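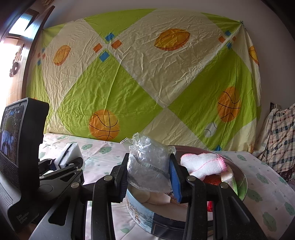 Braltari 遠隔操作・実演チーム

チケット：透明な袋をつかむ動作で記録が途切れる
報告：Jad Issa　担当：Saranya Kurup
状態：対応中

報告内容（Jad）
丸い缶の上でくしゃくしゃのポリ袋をつまむ実演です。手持ちグリッパーで80回やったうち、12回で指の開き幅の値が飛びます。白いスポンジのほうは全部きれいに取れています！

1回目の返信（Saranya）
詳しい報告、助かります！ログを見ました。値が飛ぶのは指を閉じきる直前ばかりですね。袋はつぶれるので、スポンジより指がずっと狭いところまで行きます。開き幅の下限設定が前の指のままかもしれません。両手とも全開・全閉で校正をやり直して、同じ袋で試してもらえますか。

追記（Jad）
校正し直しました。右手は11回続けて飛びなし、すごい！左手はまだ一度だけ出ました。閉じる速さを落とすと出ません。

2回目の返信（Saranya）
おお、かなり絞れましたね！左手は時刻同期のずれも疑っています。Imadに生ログを渡したので、次の3点をお願いします。
・左手だけで袋を20秒ほどつまんだまま保持
・同じ袋で、ゆっくり閉じる版と普通の速さの版
・飛んだ回は消さずに「要確認」の印をつけて保存

袋の実演は学習でいちばん欲しいところなので、取れた分だけでもう楽しみです。布を巻いたものは左手が直ってから始めましょう。

メモ（Imad）
生ログ受領。左手の時刻列から見ています。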